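Recording bedroom tasks with a hand-held gripper: house rules for a session 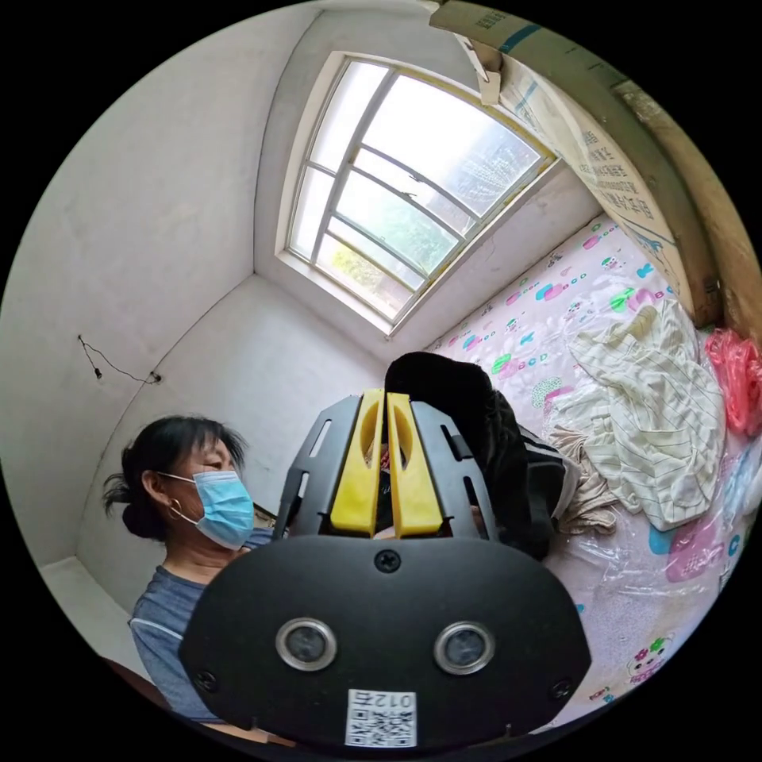 Fingers close together, facing dark fabric at the near edge of the bed.

These are the rules we use at Arkstead for sessions in people's homes. Riet Koster wrote the first set and Hanneke Dierckx keeps it current. The February revision changed steps 2 and 5.

Before you start

1. Get the consent form signed by every adult in the home. Anyone who may come into view needs to be on it, even if they only stay a few minutes. Face blurring is done later and does not replace the form.

2. Check the gripper. Open and close the fingers fully, look at the screws on the housing, and wipe both lenses with a dry cloth. Write the unit number on the session sheet by hand, even if the app has already read the code.

3. Agree on what may be touched. Medicine, papers and anything with a name or address on it go in another room. Other household clutter can stay where it is. Do not tidy the room to make the task easier.

4. Look at the light. A bright window is fine as long as you can still see the fabric on the preview. If you can't, turn so the window is to one side.

During the recording

5. Start each take with the fingers closed and still for two seconds. Then open, approach and grip.

6. Take soft items one layer at a time. For a jacket or a sheet, grip a fold or an edge. Don't push the fingertips down into the mattress.

7. Keep your free hand out of the way. If you have to use it, finish the take and mark it "assisted".

8. If a child or a visitor comes in, stop. Delete the take if that person is not on the form.

9. A failed grip stays in the set. Mark it "failed" and go on.

Limits

One home gives no more than 100 takes. Take a break after the first 48, and change operators if you can. Plastic sheeting and loose bags are allowed in view, but keep them off the floor where you walk.

Afterward

Upload to Prutora before you leave the home and wait for the file check to finish. Put the room back the way it was. The signed forms go to Hanneke in a sealed envelope, one per home.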